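Nedolen Robotics Short Course - Handout 6: Good practice at a shared bench
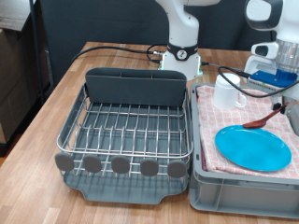
Good rules start with the speed limit, and this is my favourite part of the course! Before any arm moves, agree the slow setting and write it on the bench card. Then look at the layout. Two arms at one table means two reaches that may cross, so mark both. Check the cables too - one loops from the gripper over the crate, right by the mug, and a loop like that can snag a handle. Plan the route for the plate and spoon into the rack with that in mind.

Read section 2 of the Wandeck bench rules before September. Try the stop button yourself, it's great fun!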